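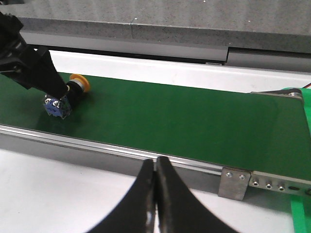
Position: Technical Editor, Maintenance Documentation
Reference: 423
Employer: Flondow
Contract: Permanent, full time
Closing date: 23 Nov 2023

Flondow writes and maintains service manuals for manufacturers of packaging and light assembly equipment. The current catalog holds 128 manuals in English, of which 66 are also published in Spanish and Portuguese. The editor will join the documentation group under Melina Kouris and will take over the manuals prepared for Huvel and Vogler.

Duties

Edit procedures supplied by client engineers for accuracy, sequence and consistent terms.
Check torque values, part numbers and wiring tables against the released drawings.
Maintain the term list and the style guide.
Prepare files for translation and answer queries from the translators, coordinated by Montserrat Bustamante.
Visit client sites to confirm that a written procedure can be carried out as printed. Expect up to 20 travel days per year.

Requirements

Three years of work in technical editing, technical writing or equipment service.
Ability to read mechanical drawings and basic electrical schematics.
Working knowledge of a structured authoring system. The group uses Rasex; training is given to candidates who have used a comparable system.
Written English at a professional level. Reading knowledge of Spanish or Portuguese is useful but not required.

A degree is not required. Applicants with a trade certificate and service experience are considered on the same basis as graduates.

Conditions

The post is office based, with two remote days per week after the probation period of six months. Travel time counts as working time.

How to apply

Send a résumé and one sample of edited text, with the original and the revised version side by side, to Sumeya Tamiru in Personnel. Remove client names from the sample. Quote the reference number in the subject line.

Selected applicants will be given a paid editing test of two hours. Interviews take place in December with Melina Kouris and Cristóvão Morais.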